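packing thread bc I leave in the morning and have done nothing. going up to Drilmont, one bag only this time, I swear

1/ the bag. tan canvas, zip top, brown piping. had it since September and it still sits up by itself on the table which is 90% of why I like it

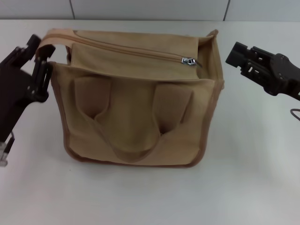
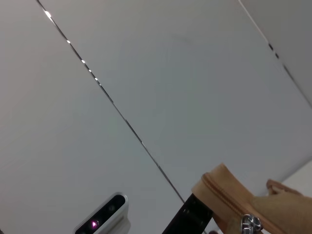 2/ rules: **nothing goes in that I didn't use last trip.** last trip I brought a travel iron. why

3/ so far in the yes pile
- 3 shirts
- the good socks
- charger (the long one)
- rain jacket, rolled, goes at the bottom
- book I will not read

4/ heavy stuff low, soft stuff up the sides. Yannick Texier taught me that on the Habte trip and I ignored him for two years. sorry Yannick

5/ toiletries. decanted the shampoo into one of those Jiston 100 ml bottles, got most of it on teh counter. counter smells amazing now

6/ does anyone else fold the handles down flat while they pack or is that just me. otherwise they flop in and I end up zipping over one

7/ shoes are the problem. shoes are always the problem. wearing the boots, sneakers go in sole to sole in a bread bag. no I don't own a shoe bag. yes people have told me to get one

8/ someone asked about washing it. cold water, bit of dish soap, hang it up by the handles. never the dryer!! my old one came out sized for a doll

9/ ok weighing it. bathroom scale, me with bag minus me without. not posting either number

10/ forgot pajamas. everything comes out again, brb

11/ pajamas in, book out. bus is the 531 and I need to be on it so goodnight, will anwser replies from the road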